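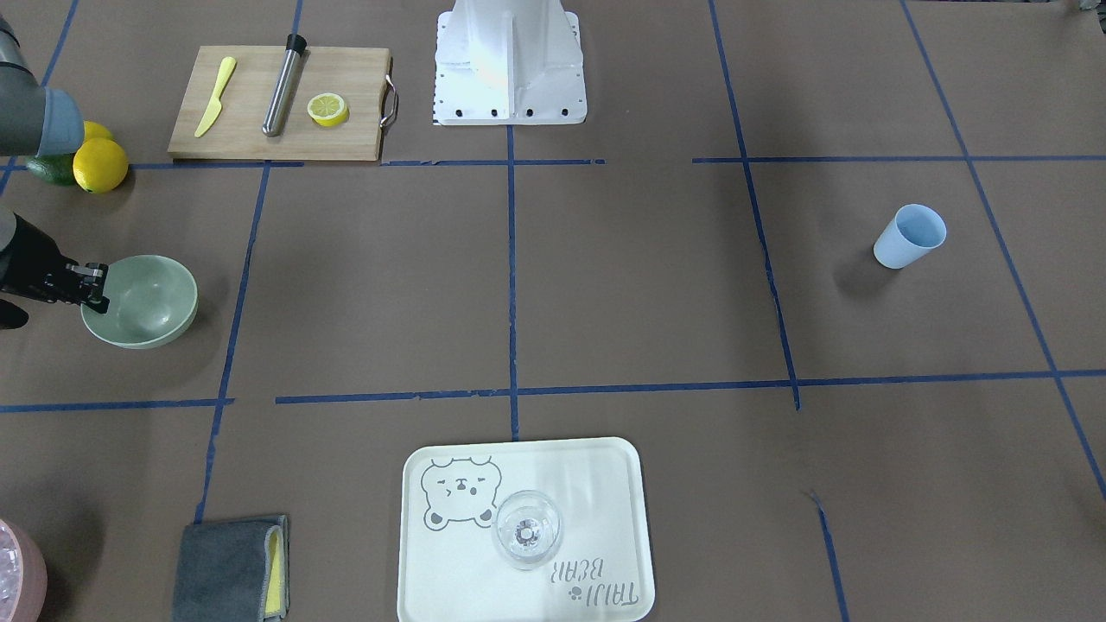

Fig. 1. Drinks station on the taped table, gripper at the rim of the green bowl.

Prolusstead Shared Workshop
Home Arm Build, handout 4: do you trust your grid?

Most build guides tell you to tape a grid on the table and call the job calibrated. I'd like you to doubt that. Tape is put down by hand, it stretches, and a line that looks straight from a stool can wander a fair way by the far side. The Jornine notes claim a taped grid is good enough for pouring. They give no test, so we will do our own.

Before tonight's exercise, measure every cell along both edges and write down what you get, including the ones you don't like.

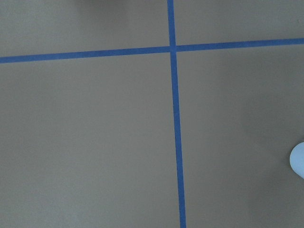 Use a crossing as your zero point. Pick one and keep to it for the whole session. Send the arm to it 10 times from the left and 10 from the right, at 40 per cent speed, then again at 80. Mark where the fingertip stops each time. If the two sets of marks don't overlap, you have slack in a joint and no amount of tape will cure it.

Watch for shadow too. The Gretimum tracking script is sold as coping with any light. Move the lamp and see for yourself.

Bring to the next session: your cell measurements, both sets of marks, and the log file (keep it under 900 lines, please).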